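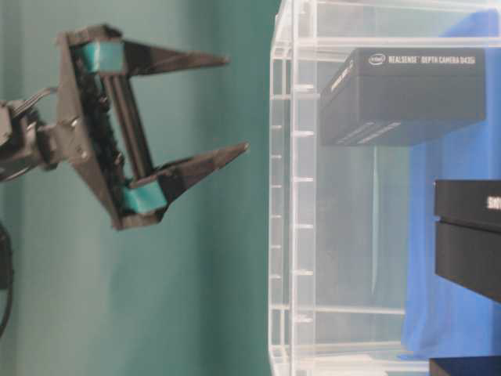 A large clear acrylic box (right), with evenly spaced notches or ribs along its near edge

A clear acrylic box is a container made from transparent sheets of acrylic plastic, a material also known as perspex or PMMA. Boxes of this kind are used for storage, for shop and museum display, and as covers for models and other things that collect dust. They may have a lid, an open top or an open front, and range from small trays to cases large enough to stand on the floor.

Construction

Most clear boxes are built from flat panels cut with a saw or a laser. A laser leaves a smooth, glossy edge, while a sawn edge is cloudy until it is scraped and polished. Panels 2 mm thick are common in small boxes. Larger ones are often made from 5 mm or 6 mm sheet, which bends less under load.

The panels are usually joined with a solvent cement. This is a thin liquid that runs into the joint, softens both surfaces and lets them fuse as it dries. A well-made joint is almost invisible. Small bubbles or white marks along the seam show that the cement did not reach the whole edge, or that the panel was moved too early.

Small, cheap boxes are more often moulded in one piece, and many of these are polystyrene, which looks much like acrylic but cracks more easily.

Edges and notches

The edges of a clear box are normally its most visible part, as light travels through the sheet and comes out at the rim. Some boxes have a row of notches, slots or ribs along an edge or down a wall, giving a ladder-like look. Depending on the design, these may hold shelves or dividers, lock one panel into the next, or stiffen the side.

Interlocking panels are known as finger-jointed or tabbed panels. They are easy to line up and can be put together dry – useful where a box has to be taken apart and stored flat – but each joint leaves a line that a plain glued edge does not.

Use in collections

The local museum at Rullcombe began moving its smaller pieces out of card boxes and into clear ones under its keeper, Kalkidan Admasu. The work covered 652 objects, mainly buttons, thimbles and clay pipes from Naletdale. The boxes were made by the workshop of Tarek Dabbas in Dunne, in more than five sizes, and the last of them arrived in March. The wider boxes have shelves resting in slots cut into the side walls. The firm Wurov supplied the sheet.

Cleaning and care

Acrylic scratches more easily than glass. It is washed with lukewarm water, a little mild soap and a soft cloth. Dry wiping drags grit across the surface and also builds up static, which draws more dust. Window cleaners containing ammonia or alcohol can cause fine cracks, known as crazing, most often near glued joints and cut edges. Light scratches can be reduced with a plastic polish.

See also

Display case
Poly(methyl methacrylate)
Solvent welding
Finger joint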